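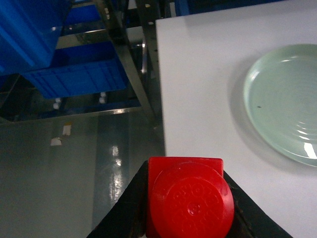 산드린 레이 (Sandrine Rey)
랑글루아(Langlois) 식기·테이블 담당

발표 노트

네, 안녕하세요. 산드린입니다. 오늘은 그릇 얘기를 좀 하려고 해요. 정확히는 흰 상판 위에 연한 색 그릇을 올리는 얘기요!

(첫 화면 그대로 두고) 연두색 접시부터 볼게요. 저는 이런 옅은 초록 도자기를 정말 좋아하는데, 흰 식탁에 올리면 색이 날아간다고 걱정하시는 분들이 많아요. 그런데 테두리를 보세요. 살짝 올라온 림에 빛이 가늘게 걸리죠? 저 선 하나가 접시 윤곽을 다 잡아 줍니다. 안쪽에 은은하게 도는 동심원도 저는 참 좋고요. (여기서 잠깐 쉬기, 물 마시기)

그다음은 빨간색. 새빨간 플라스틱이 하나 들어오니까 눈이 그쪽으로 먼저 가요. 동그란 면에 작은 원무늬가 겹쳐서 도드라져 있는데, 무늬가 흐려도 윗부분에 윤이 나서 존재감이 상당합니다. 초록이 연하니까 빨강이 이렇게 진해도 둘이 안 싸워요. 둘 다 진했으면 크리스마스가 됐겠죠. (웃음 기다리지 말고 넘어가기, 지난 5월에 너무 오래 기다렸음)

제가 집에서 해 보는 방법을 말씀드릴게요. 식탁을 싹 비우고 접시 한 장만 올려요. 그리고 진한 색 물건을 2개까지만 더합니다. 뚜껑이든 양념통이든 상관없어요. 세 개째부터는 저도 모르게 자꾸 자리를 바꾸게 되더라고요. 막상스 페랭 씨는 하나면 된다고 하시는데 (앞줄에 계시면 손 흔들기) 저는 그건 좀 심심해요.

조명 얘기도 짧게! 유약 바른 접시는 반짝이는 점이 꼭 생깁니다. 화면 속 접시도 오른쪽 아래가 하얗게 번쩍하잖아요. 저는 그냥 둬요. 너무 거슬리면 접시를 치우지 말고 조명을 조금 옆으로 옮겨 보세요. 그림자도 지우려고 애쓰지 마시고요. 흰 상판에 부드러운 회색 그림자가 있어야 접시가 붕 떠 보이지 않거든요.

(시간 남으면 Orkik 유약 견본 돌리기. 뒷줄부터. 돌려받을 것!)

질문은 끝나고 받을게요. 다음 순서는 도리앙 르블랑 씨의 식탁보 이야기입니다.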